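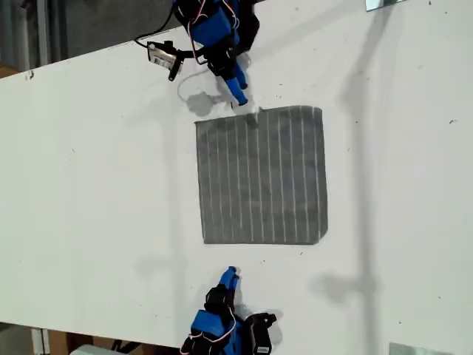

Kitchen > Table and Tea Linens > Cloths > Tremon Striped Cloth, Grey

Tremon Striped Cloth, Grey

The Tremon is a square cloth in plain grey with thin white stripes running one way only, from the top edge to the bottom. It is meant for everyday use: drying glasses, lining a bread basket, covering a bowl of dough, or going under a hot dish for a minute while you find the trivet. It lies flat on a table without much persuading and folds into quarters or thirds for a drawer.

We have carried it since August, when it replaced the old checked cloth. The size is a little larger than that one, so if you are adding to a set you already own, the two will not stack evenly.

Details

Color: grey with white stripes
Shape: square
Stripes: twelve, lengthwise
Fabric: 100 percent cotton, plain weave
Sold: singly, or in packs of 6
Hanging loop: none
Made for us in Skarkville

About the edges

The edges are sewn with a narrow hem and are not pressed before packing. They can look slightly wavy, especially on a new cloth. This is normal for the weave and we do not treat it as a fault. If you want a straight edge for the table, iron the cloth while it is still damp, working from the middle out, and let it cool before you fold it.

The stripes follow the threads of the cloth. If the fabric has pulled a little to one side in the wash, the stripes will tilt with it. Take hold of two opposite corners and give the cloth a firm tug, then do the other two.

Washing

Wash once before first use. New cotton does not take up water well, and the cloth will dry glasses better after two or three washes. Use warm water with other greys and darks. The white stripes are yarn, not print, and will not rub off, but they can pick up dye from a new red or navy item in the same load.

Do not use fabric softener. Tumble dry on low or hang. Expect some 6 percent shrinkage in length after the first wash and very little after that. Bleach will turn the grey a tan color and we cannot exchange a cloth that has been bleached.

Folding

With the stripes running away from you, bring the near edge up to the far edge, smooth it, and then fold left to right. The stripes stay on the outside and the cloth sits flat in a stack. For a rack or oven rail, fold in thirds along the stripes. A corner that keeps turning up can be dampened with a fingertip and pressed flat under a book.

Which one to order

The Tremon is the thinner of our two grey cloths. The Lund is a heavier waffle weave, takes up more water and takes longer to dry. For glasses and cutlery, order the Tremon. For pots and wet counters, the Lund does better. Both colors of grey come from the same dye house but they are not an exact match, and we would not put them side by side on a table.

If you need a cloth for covering dough, one Tremon will cover most mixing bowls with enough to tuck under. Flour brushes off more easily if you let it dry first.

Ordering and returns

Packs of 6 are folded with a paper band. Single cloths ship flat in an envelope. Unwashed cloths can be sent back within 31 days of delivery. Write the order number on the slip. For orders of 21 cloths or more, write to Steinar Laxdal at the shop and he will confirm stock before you pay. Restaurants buying on account should use the Tridutura trade form.

The blue version has been discontinued and we do not expect it back.

Page updated 21 January 2022

Comments

Marit: Bought a pack for the kitchen and have used them daily. They did shrink the first time, about what the page says. Fine for wine glasses, no lint after the second wash.

D. Howell: Is there any chance of a loop? I hang everything on hooks and ended up sewing a bit of tape on each one.

Steinar Laxdal: No plans for a loop on this one. The Lund has one on the short side.

pkr: Mine came with one corner creased from the envelope. Ironed out, no problem. Would still prefer it rolled.

Joanne T.: Stripes are thinner than I expected. Nice cloth though, and I use it as a tray liner more than for drying. Ordered two more.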